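Pumham progress update for Comfort Annan
Tue 3 November

Hi Comfort,

Okay, lots to tell you this time! The big one: Pumham runs on real phones now, from the title screen to the end of the harbor level, with no crash on any of the 5 handsets we own (even Akihiko's ancient one, which gets warm but hangs in there). Your second payment went mostly to his hours on the enemy code, and I think it shows. The guards used to line up politely and get shot. Now they duck, split up and come around behind you, and I've lost to them more than I'd like to admit.

We opened the test build to 62 players through the Sterkby forum and got 497 bug notes back, a lot of them the same one about the grappling hook sticking to the ceiling. Fixed! The double jump on slopes is still flaky, and I'm not happy with it.
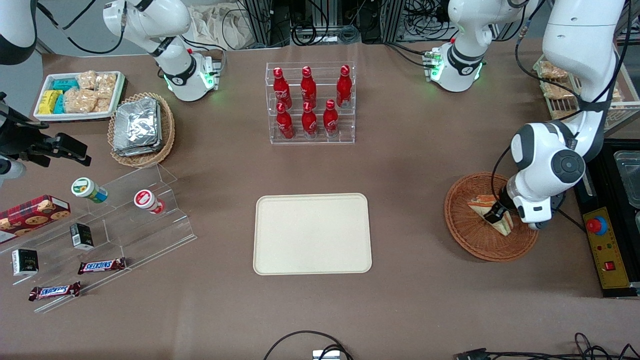

Red Coca-Cola bottles on the clear rack, with a wrapped sandwich in the gripper over at the basket.

Two-player mode is where we've slipped. It works fine when both phones are on the same Wi-Fi, but over mobile data the second player's shots land late and people (rightly) get mad. Akihiko Ishida wants to rewrite how the hits are checked, and I've told him to go ahead. That pushes the co-op missions into December. I moved the boss fight forward to fill the gap, so the total budget stays where it was.

Music is in from Sasaki and it's so good, especially the rooftop chase track. The sound effects are still placeholders, so please don't judge the shotgun yet. 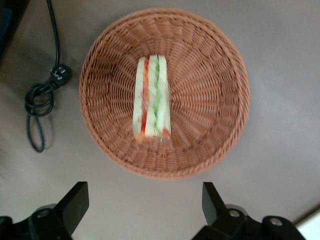

Wrapped sandwich in the woven basket.

Next up is the Erkach level, the snowy one with the cable cars, and then a bigger test. I'd like 1000 players for that, which means paying for more server time than we planned. Could you tell me if we can move the leftover travel money over to cover it? I'll send the new build as soon as the slope thing is sorted.

Talk soon!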